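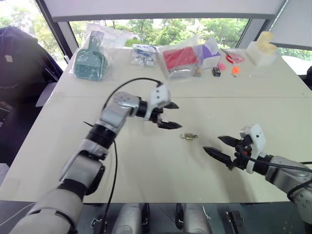 Two-arm station at the Dillel laboratory, with a small gold-colored metal piece between the grippers.

Members of the Gutthorpe technical group visited Dillel in July to learn how far two-arm machines have come with ordinary household chores. The group was received by Merle Kereama, who manages the laboratory, and Vicente Gallardo, who is responsible for testing.

Mr. Gallardo explained that large, rigid objects no longer give his staff much trouble. Current work concerns small metal goods, the sort of thing a person picks up and turns over without looking.

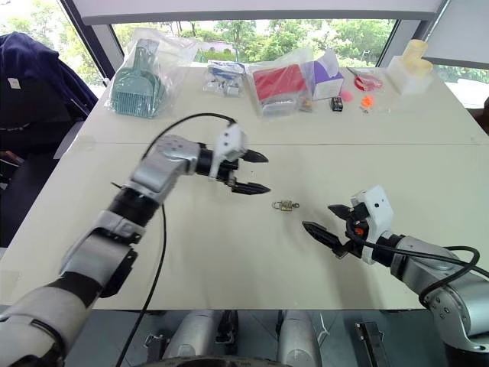 A brass padlock on the work table, between the open grippers.

Padlocks drew the most questions. The laboratory's target is 200 attempts on each task, and the best result so far with a lock is 87 successful pickups. Ms. Kereama noted that picking up a lock is only the first step – fastening it on a hasp requires both arms to agree on its position.

Santeri Partanen asked whether a shop could use such a station for sorting returned hardware. The reply was that it could for a short list of known parts, with a worker close by.

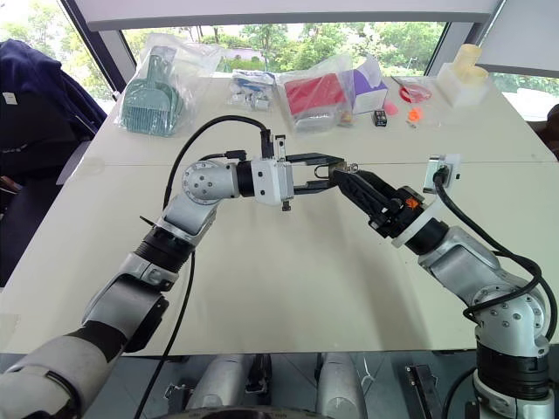
Grippers on either side of a small silver metal ring.

Rings and similar flat parts remain difficult to lift from a smooth surface. Dillel is comparing finger shapes supplied by Rarel and expects to report on them to member companies.

The group's view is that unattended household use is still some years away. Members who wish to join the next visit, limited to 30 places, should write to Aoife Ó Néill at the Gutthorpe office.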